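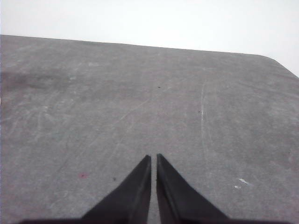

Perception first, because that's what ate most of October. The new segmenter in Skotidus kept throwing up phantom objects on bare surface. Little ones, low confidence, but the planner took them seriously and would go poke at them. Old filter was a plain size cutoff and it lost real stuff too. Isabelle Nguyen swapped it for a persistence check: a blob has to survive a change of viewpoint AND show some height in the depth channel before it gets an ID. So the pinkish stain left of the fingers, the long pale scratch, the two white flecks on the right, all of that now stays background. Over 400 false IDs per run before, 59 now. Not zero. Most of what's left is dark specks, which depth is bad at anyway.

Config key is persist_views, default 3. Set it to 1 if you want the old behavior back (please dont).

Search docs, posts, people... Go

Next, thin parts. Tamuno (the grasp planner, for the new folks) used to treat anything standing up as one fat cylinder. Fine for a bottle. Useless for a stand with pegs, it would refuse any approach within a hand's width and just sit there replanning. Efa Gwilliam rewrote the collision model so poles and pegs get their own capsules, and the free space between them counts as free space. Planning time went up, 40 ms to 100 ms per candidate, and we're ok with that for now.
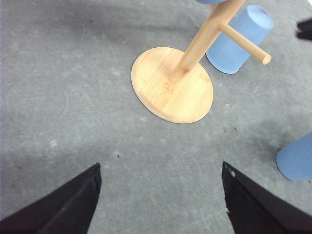

Mug stand, pole and one peg in view, light blue cups on their sides on the carpet.

Cups on their sides are still the weak spot. The pose estimator likes to call a rim a base when it only gets a partial view, then the approach comes in from the wrong end. Efa has a branch that waits for a second look before committing to an axis. Try it, break it, tell her. Branch is called rim-axis, it is NOT merged.

Last one is blur. When the wrist moves fast, the tracker still finds the cup by color but the edges smear out and the rim fit goes all over the place. Two arms working close together makes it worse, since the other arm's fingers smear into the same patch of pixels. We now score each image for sharpness and anything below threshold updates position only, no shape. Simple, should of done it ages ago. 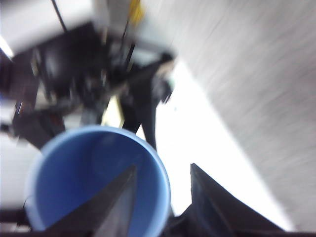
Known issues and odds and ends

- Clarkico log viewer drops the depth overlay if you scrub backward. Reload fixes it. Real fix is in review.
- Washed-out white surfaces: exposure lock now happens per arm, not per cell. Update both arms together or the calibration tool complains.
- Codov scheduler got a dry run flag. Prints the plan, moves nothing.
- Old config files still load but you'll get a warning. Nightly build goes out Sunday, get changes in before then.
- Questions on grasping to Efa, anything segmenter to Isabelle.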